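Drunden's fire marshal wants the brush rules enforced
12/05/2024

Negin Ahmadpour has been fire marshal in Drunden for eight years, and she has spent most of them asking property owners to cut back brush. On the morning we spoke, she had just come from a meeting with the county about the lots along Stisberg Road, where the grass stood knee high through the summer.

"The ordinance is on the books," she said. "You get a notice, you have 60 days, and then the city can clear the lot and bill you. We have sent the notices. We have cleared two lots in all that time."

The rest, she said, are re-inspected, extended and re-inspected again. She does not blame the inspectors. There are two of them for the whole city, and both also handle restaurants and apartment buildings.

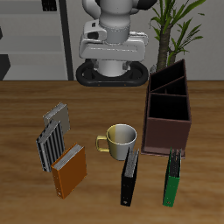 A dispute over who pays

The city council will vote in March on a plan to hire a private crew for the work. Council member Bohdan Shevchuk, who represents the east side, has said he will oppose it unless the owners are charged up front.

Ahmadpour said she understands his concern but thinks the order is wrong. "If we wait to collect first, we are into another fire season. Clear it, then put a lien on it. Other cities do that."

Nearly 200 parcels are on her current list. Many belong to owners who live somewhere else. The largest group is held by Surkenico, a land company that bought the old orchard property. Ahmadpour said the company answers her letters and asks for more time.

"I have a folder of those letters," she said. "They are very polite."

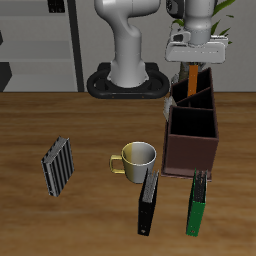
What residents can do

I asked what she tells people who live next to an overgrown lot. She said to call her office and to keep the first five feet around their own house clear of anything that burns, including bark mulch and firewood.

"People look at the hill and forget the gutter," she said. "Embers land in dry leaves on the roof. Clean the gutters."

She also wants the Jalali Street gate, which has been chained since a dumping complaint, fitted with a lock her engines can open. Public works has the request.

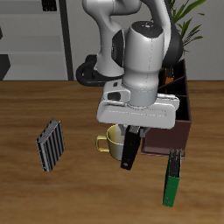
The March vote

Ahmadpour will present her list to the council before the vote. She said she plans to bring a map and keep it short. If the plan fails, she will send the notices again in spring, and she has already asked for one more inspector in next year's budget.

"I'll ask every year," she said. "They know that by now."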